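Operators for bimanual teleoperation study, Ramdale site
Posted September 18, 2018

The Pronus group at Ramdale is looking for 4 people to drive a two-arm robot by hand for a study on how training data should be collected. The work is paid by the session and runs until the end of August.

We want to know if a policy trained on demonstrations from many beginners does as well as one trained on a few experts. Our first round used expert operators only and gave us 1,141 usable demonstrations. The policy handled plates well. It did worse on bowls, mostly when the bowl had to be tilted or had something in it. The second round repeats the bowl tasks with people who are new to the controls. The target is 1,000 demonstrations.

You will sit at a control station and move both arms through short tabletop tasks with dishes and small objects. Each session lasts 80 minutes, breaks included. You mark each attempt as a success or a failure, and Ratih Oei goes over the marks with you at the end.

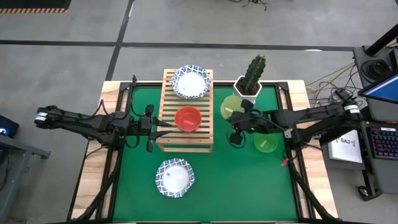
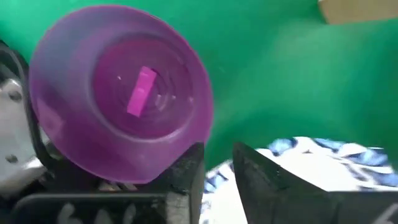

Bowl handling. First picture: the two-arm table, with the right gripper holding a light-green bowl. Second picture: wrist camera view of a purple bowl with a magenta block in it.

Who can apply
Adults with normal or corrected vision and full use of both hands. No background in robotics is needed. If you have used the Merkero arms or a similar system before, please say so, as we can't place you in the beginner group.

What we record
Arm positions, gripper commands, camera video of the table, and your success marks. Your face and voice are not recorded. Your name is kept apart from the data.

How to apply
Send a short note to Helge Boström at the Pronus office in Ramdale with the hours you can work and which hand you write with. A resume is optional. You will be asked to come in for a short practice run before your first paid session.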